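Speaker notes – "Which hand for which job? Comparing grippers on a small bench"
Etstead makers' and robotics meetup, Sun 11 February
Slot is short, so keep the intro tight and leave room for questions.

OPENING (title slide)

Hello everybody, thanks for giving up a Sunday for this! Ask who in the room has bolted a gripper to an arm. Then ask who has taken it off again the same afternoon. Wait for the laugh, if there is one.

Say what the talk covers: 2 grippers, one set of fiddly jobs, and what I'd tell myself if I could go back to October, when I started the comparison. Mention that I have no stake in either maker. The Prurkora is the parallel one with the flat fingers. The Zovov is the slim one with the tapered nose. I like both of them and I'll say so more than once.

WHY CABLES

Most gripper demos use cubes. Cubes are lovely. They're stiff, they sit still, and they have nice flat sides. My daily work is cables and small connectors, and a cable does what it wants the moment you pick it up. You grab it in one place and the plug swings off somewhere else.

So the test jobs are all cable jobs: pick one up off the table, turn it so the plug faces the right way, hand it over, push it into a socket. The pushing in is where the fun starts. (Don't get stuck here – the socket story is good but it eats time. Save it for questions.)

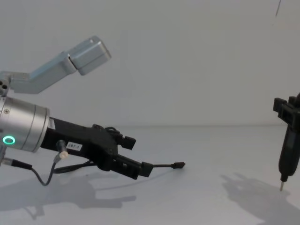

Grip point is the thing I most want people to take home. With a jaw gripper, where you hold the cable decides nearly everything that follows. Grip too far back and the plug droops, and then your camera has to find it all over again before every insertion. Grip too close and the fingers bump the socket before the plug gets there. Point at the lower finger and follow the thin black cable out to the connector: the tip is pointing right, into open space, and that's the pose I want before any approach move. Everything in my scripts now waits for that pose. I used to skip the check and trust the pick, and I paid for it in bent pins.

CAMERA PLACEMENT

Quick section, but people always ask. I tried the camera overhead first, on a stand. Great view of the table, poor view of the plug, and the arm kept blocking it at exactly the wrong moment. Moving it onto the arm fixed most of that for me. The price is that you redo the calibration any time you nudge the mount. Tighten everything, then tighten it again.

Lighting too! Shadows from the arm fooled my first detector badly. It was happily reporting cables that were only dark shapes on the tabletop. Retraining with shadows in the set helped a lot. If you have a white bench, try this early.

HOW I COMPARED THEM

Same jobs, same cables, same controller, same starting spots marked with tape. The controller is running Prasertsri, our little in-house motion package, with the speed limits left alone for the whole comparison. I did 1000 picks with each gripper. It took ages and I'd do it again, mostly because the odd failures only show up once you've got bored and stopped expecting them.

What I logged: did it pick, did it hold through the turn, did the plug end up facing the right way, did it go in. A plain text file, one line per try. No fancy dashboard.

WHAT I FOUND

Prurkora: very forgiving on the pick. You can be a little off and the fingers close around the cable anyway. Holds well through a turn. Bulky near a socket, so plan the approach from the side with the most room.

Zovov: gets into tight places beautifully, I really enjoyed watching it work. Fussier on the pick, and it wants a better estimate of where the cable is. Once I improved the camera calibration it got a lot nicer to live with.

Pause here and let people look at the table of results. Don't read it out.

If somebody asks for a winner: for loose cables on an open bench I reach for the Prurkora, and for crowded panels I reach for the Zovov. Having 2 arms means I can cheat and use both – one picks, the other places. The handover is its own project and I'm only partway through it.

WIRING TIP (skip if running late)

Leave slack at the wrist, then run the last joint through its full range by hand-jogging it slowly before you start a script. Watch the wires the whole way round. I lost an evening to a connector that came loose only at one angle.

QUESTIONS

Likely ones: finger pads (yes, I tried rubber, it helped with thin cables), force limits (start low, go up in small steps), can they have the log file (yes, come and find me afterward with a USB stick).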